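# Stop tuning the planner first

When a two-arm job goes badly, the usual reaction is to open the planner settings. Someone raises a cost weight, lowers a joint speed, adds another retry. I did this for most of November at Villby, and I now think it was mostly wasted time.

We had 1,672 logged runs of our tool-packing task. Of those, 529 were marked as planner failures. Moataz Shehata went back through them with the camera frames lined up against the joint logs, and 1,215 lines of his notes later the picture was different. In most of the failed runs the planner had done what it was asked. It was working from a tool pose that was already old when the second arm started to move.

A toolbox makes this easy to miss. Each tool has a molded place, the lid blocks part of the view, and an arm reaching in blocks more of it. If the perception node keeps publishing its last good guess with a new timestamp, everything downstream looks healthy. The plan is valid. It's just a plan for a place where the handle used to be.

My view is that a pose should carry the time it was measured, and the controller should refuse to close a gripper on one that's too old. We set the limit at 4 frames. The arms now pause more often, and the people at Baltdale who watch the demos don't like the pauses. I'd still take a pause over a confident grab at nothing - at least the log tells me why it stopped.

Better planners are worth having. But check the timestamps before you touch a single weight, and keep the raw frames so that somebody else can check them too.

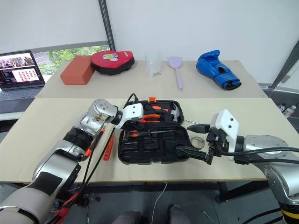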